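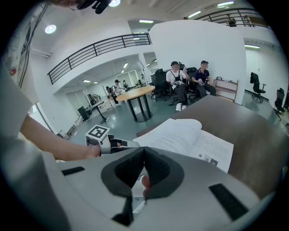

Tips for a day of recording with hand grippers

I've been collecting examples for the Gonley project since June, mostly ordinary table jobs: turning pages, closing lids, putting things back where they came from. Tarcísio Fontes asked me to write down what I keep telling new people, so here goes!

Books are harder than they look. Pick one that stays open by itself, and nudge a single sheet up with the edge of the pad before you close the jaws. If you pinch straight down you'll get 7 pages and a crease.

Wipe the foam pads with a barely damp cloth at lunch and let them dry properly. Dust makes them slippery (crumbs are worse).

Keep each go under 30 seconds if you can. Long ones are a pain to check, and the learning side seems to do better with lots of short, clean tries – we've got more than 2000 now and the early rambling ones mostly went in the bin.

Move the book between goes. Turn it a bit, slide it nearer, swap left and right hands. I once did 46 in a row with it in the same spot and had to do the lot again.

Fumbled it? Carry on and fix it slowly, then mark it as a recovery on the sheet. We want those too.

And do sit down between batches. My wrists go well before my patience does, and tired hands make jerky recordings.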